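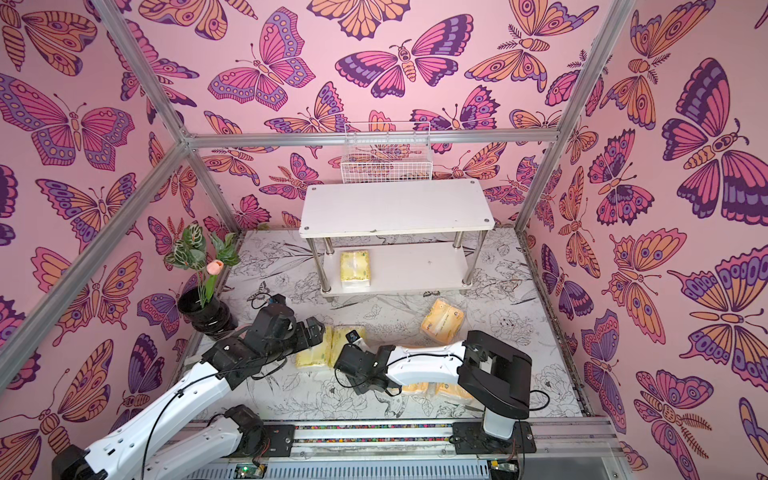

자주 묻는 질문 - 작은 공간 꾸미기 / 벽지 패널, 2단 선반, 소품

문의 메일이 계속 쌓여서 한 번에 정리합니다. 급하게 쓴 거라 두서없어요. 빠진 건 나중에 추가.

나비 벽지, 어디 거예요?
Zatik에서 나온 패널형입니다. 분홍 바탕에 나비랑 나방이 큼직하게 들어간 무늬. 롤 벽지 아니고 낱장. 품번은 포장지를 버려서 모릅니다. 죄송. 매장에 "분홍색 큰 나비"라고 하면 찾아줘요.

세 면 다 같은 무늬로 하면 정신없지 않나요?
처음엔 좀 그렇습니다. 저는 이틀 지나니까 괜찮았어요. 걱정되면 뒷벽만 먼저 붙여 보고 결정하세요. 대신 가구는 흰색으로 맞추는 걸 추천. 무늬 있는 가구까지 넣으면 답 없음.

무늬 이어 붙이기가 안 맞아요.
모서리에서는 포기하세요. 나비 날개가 커서 억지로 맞추면 반대쪽이 틀어집니다. 뒷벽 가운데를 기준으로 잡고 양옆으로 나가는 게 제일 나아요. 눈에 제일 잘 띄는 나비 한 마리를 정해서 그게 안 잘리게만.

패널은 뭘로 고정하나요?
양면테이프. 폭 17mm짜리 씁니다. 위쪽 가로로 한 줄, 양옆 세로로 한 줄씩. 풀은 쓰지 마세요. 나중에 바꿀 때 고생합니다. 알루미늄 프로파일에 붙일 거면 먼저 알코올로 닦고 마른 다음에 붙이세요. 기름기 남아 있으면 다음날 아침에 떨어져 있어요.

알루미늄 뼈대는 직접 조립한 건가요?
네. Kelemen에서 재단해 달라고 했고 조립은 직접. 육각렌치 하나면 됩니다. 직각 먼저 확인하고 볼트는 마지막에 꽉 조이세요. 처음부터 다 조이면 벽판이 안 들어가요. 저도 한 번 다 풀었습니다...

바닥은 왜 흑백이에요?
벽이 세서요. 흰 바탕에 검은 선으로 꽃, 잎, 작은 새랑 나비가 그려진 건데 벽이랑 같은 계열 색으로 깔았더니 물건이 안 보이더라구요. 선 그림은 물건을 올려놔도 덜 복잡합니다. 개인 취향이긴 해요.

바닥 깔개 접힌 자국 없애는 법?
반대로 말아서 하룻밤. 그래도 남으면 두꺼운 책 올려두기. 다리미 질문이 많은데 저는 안 합니다. 재질 모르고 했다가 눌어붙은 적 있음.

흰색 2단 선반은 얼마나 버티나요?
판매처 설명을 보세요. 저희는 가벼운 것만 올립니다. 티슈, 바구니, 작은 상자 정도. 화분은 비추천. 다리가 가는 금속이라 한쪽에 무거운 걸 몰아 놓으면 흔들려요.

선반 네 귀퉁이에 나사 머리가 보이는데 가릴 수 있어요?
흰색 스티커 캡 팝니다. 문구점이나 철물점. 저는 그냥 둡니다. 나사 조일 때마다 떼야 해서 귀찮음.

상판에 검은 자국이 생겼어요. 어떻게 지우죠?
우리 것도 앞쪽에 하나 있습니다. 매직블럭에 물 묻혀서 살살, 세게 문지르면 광이 죽어요. 안 지워지면 지우개. 그것도 안 되면 그 위에 뭘 올려놓으세요. 진지한 답변입니다.

철망 바구니는 벽에 걸어야 하나요?
안 걸어도 됩니다. 벽에 기대 놓기만 해도 자리 별로 안 차지해요. 걸 거면 고리는 벽지 패널 말고 프로파일 쪽에. 패널에 걸면 찢어집니다. 철망 사이에 먼지가 은근 끼니까 한 달에 2번 정도 마른 솔로 털어 주세요.

티슈는 왜 통에 안 넣고 봉지째로 두나요?
아래 칸 높이에 맞는 통을 못 찾았어요. 봉지 티슈는 줄어들면 같이 납작해지니까 자리도 덜 차지하고. 아래 칸 왼쪽 끝에 세워 두는 게 꺼내기 편합니다. 오른손잡이 기준으론 오른쪽이 나을 수도. 알아서들.

검정 꽃병은요?
Sova 매장. 번들거리는 검정에 층층이 골이 진 모양. 골에 먼지 쌓이는 게 단점입니다. 젖은 수건으로 돌려 닦으면 금방 끝나요. 비슷한 걸 흰색으로 사려는 분들 계시던데, 벽이 분홍이면 검정이 낫습니다. 구석이 좀 잡혀 보여요.

식물은 진짜예요?
조화입니다. 줄무늬 있는 넓은 잎에 분홍 튤립 봉오리 하나. 잎이랑 꽃이 같은 식물이 아니라는 지적을 Erzsébet Szabó 님께 받았는데 맞는 말씀이고요, 그래도 안 바꿉니다. 예뻐서.

조화 먼지는 어떻게?
드라이어 찬바람으로 먼저 털고, 남은 건 물티슈. 잎 뒷면도 하세요. 물에 통째로 담그는 건 철사 녹슬 수 있어서 안 합니다.

꽃병이 가벼워서 자꾸 넘어져요.
안에 자갈이나 모래 넣으세요. 작은 꽃병이면 400g 정도면 충분. 모래는 비닐에 한 번 싸서 넣어야 나중에 뺄 때 안 쏟아집니다. 구석에 딱 붙여 두는 것도 방법.

정리 순서가 있나요?
저는 이렇게 해요. 선반 위 비우기, 위에서 아래로 닦기, 바닥 깔개 털기, 다시 놓기. 바닥부터 하면 두 번 일합니다. 물건 제자리는 마스킹테이프로 작게 표시해 두면 편해요. 다른 사람이 치워도 같은 자리에 돌아오거든요. 이건 Wekesa Shirima 님 아이디어.

전체 비용은?
벽 패널만 거의 170유로 들었습니다. 나머지는 여기저기서 모은 거라 계산 안 해봤어요. 싸게 하려면 패널 대신 포장지도 됩니다. 두꺼운 걸로. 얇은 건 울어요.

햇빛에 색 바래나요?
분홍은 바랩니다. 창가면 커텐 치세요. 보라색 선은 아직 멀쩡한데 장담은 못 해요.

무늬를 바꾸고 싶으면 다 뜯어야 하나요?
아뇨. 낱장이라 한 면씩 가능. 테이프는 드라이어 더운 바람으로 데우고 천천히 당기면 떨어집니다. 끈적이는 건 스티커 제거제. 뜯은 패널은 말지 말고 눕혀서 보관하세요, 말아 두면 다시 쓸때 끝이 들립니다.

직접 보러 가도 되나요?
2월부터 Drostosden에서 가능합니다. 오후 2시 이후에 오세요. 오전엔 문 잠겨 있어요. 미리 메일 한 통만. 전화는 잘 못 받습니다.

택배로 패널 보내 주실 수 있어요?
판매 안 합니다. 남는 자투리는 방문하시면 드려요. 있을 때만.

질문 더 있으면 메일 제목에 "FAQ"라고 써서 보내 주세요. 안 쓰면 스팸함으로 가는 경우가 있슴.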